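Consuelo Llorente looks after one robot arm at Cellholm, and has done for two years. It works on kitchen utensils at a countertop, and her job is to keep its gripper and wrist camera in order.

"Most of it is fingers," she says. "They're two plain black things and people forget they wear. I check the tips every morning before the arm is powered up."

She closes the gripper on a steel gauge block from Verhoeven and reads the gap off the controller. If it has drifted, she loosens both fingers, cleans the seats and tightens them again, a little at a time on each side. The tips are changed after 2000 grips. The last pair came off at 798 - one had a nick in it.
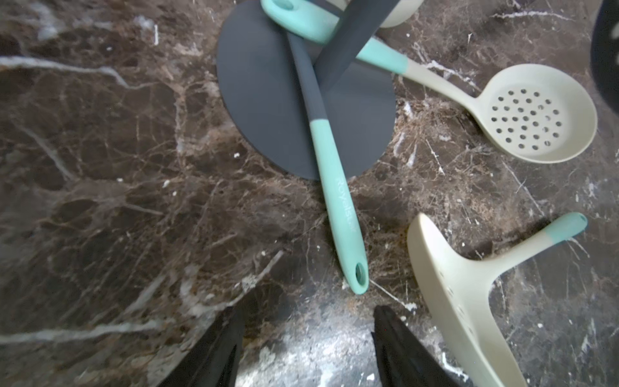

"Handles are awkward," she says. "They're smooth, they've got rounded ends, and if one is lying across another you can't squeeze and hope. I keep the force low and bring the arm down slowly."

Polished stone gives her more trouble. A lamp in the wrong place puts a bright patch on it, so she moves the lamp first and only then touches the exposure. "I used to do it the other way round and lose an afternoon."

The camera bracket was made by Gravau and has eight screws. Llorente marks each with a line of paint pen, and a broken line means it has moved. After that she runs the calibration again, which takes about half an hour.

A new wrist cable is due in September. She plans to fit it herself.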